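4.2 Rules for handling and marking wrist cabling

The second group of rules covers everything fitted to the arm between the last joint and the gripper. Most of the faults logged at the Milstead site during the first round fell into this group, and few of them had anything to do with the control software. Cables were caught, covers slipped, and wrapping was renewed by one shift without the next being told.

Rule 7 states that any wrapped section must be inspected before the arm is powered. The operator checks that no edge has lifted and that the wrapping does not reach the moving faces of the gripper. Tape is allowed as a temporary measure only. At Milstead it may stay in place for 14 working shifts, after which the section is stripped, inspected and either rewrapped or fitted with a moulded cover. The Suvarna site first asked for a longer period but adopted the same limit in June.

Rule 8 concerns clamps and sleeves. A sleeve must be free to flex through the whole working range of the wrist, and this is tested by hand at low speed with 2 people present, one of them at the stop button. A clamp may be moved only by the person who signs the fitting record – this was the rule most often broken at both sites, usually during a hurried change of gripper.

Rule 9 sets the distance kept clear around the arm. Restomness requires 850 mm between the furthest reach of the gripper and any place where people walk or work while the arm runs at full speed. Where shelving stands nearby, the distance is measured from the front of the stored goods and not from the upright, as boxes and crates are often left standing proud of the shelf. Straps must be secured at both ends.

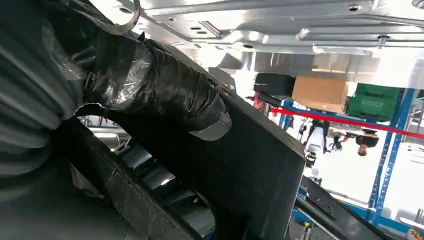 Figure 7. Wrapped wrist section and gripper, with storage racking behind.

Compliance with Rule 9 was harder to judge than with the other two. Floor markings wore away quickly, and staff at Suvarna tended to go by the position of the racking, which had been moved since the markings were laid. We therefore recommend that the distance be measured again after any change to the layout and written on the same Brustalon checklist as the wrapping inspection. A separate form was tried and was often left blank.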